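Cleneo Bin Picking, README

Last touched 11/28/22

Hi! I'm keeping this file for the Flavcombe robotics club, and it covers the pictures and logs we collected while teaching our arm to pick stuff out of a bin. If you're a new member, read this first and then go bug the rest of us in the shop.

What you get

There are 64 runs in the runs folder. Each run has one color picture from the fixed camera, a joint log, and a little text file where whoever was driving typed what they thought went wrong (some of these are longer than the code, sorry). We used 23 different household and hobby items and swapped them between runs, so don't expect the same bin twice.

How the folders are named

"bautista" is the suction picking branch and "cilia" is the planner that decides what to go for first. They started as joke names in July and then they got baked into all the paths, so we're stuck with them. Please don't rename anything! The loader script breaks if you do.

Running it

Start with replay.py and a run number. Loading takes about 20 seconds on the club laptop. If the plot window comes up blank, close it and try again, it works the second time for me. You need the calibration file in the same folder as the script.

Stuff to know

The arm gets in the way a lot. In plenty of pictures it hides part of the bin floor, and we left those in because we wanted the planner to cope with them. Clear packaging is also a pain, the glare fools our segmentation all the time. Labels for 4 of the runs are still missing and I'll get to them after finals.

If you find a bad label, add a line to fixes.txt with the run number and what it should be. 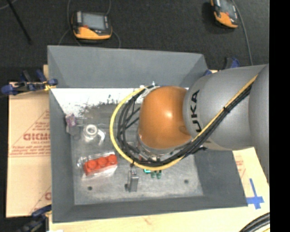 The KUKA arm over the gray bin, with a red item in clear packaging on the bin floor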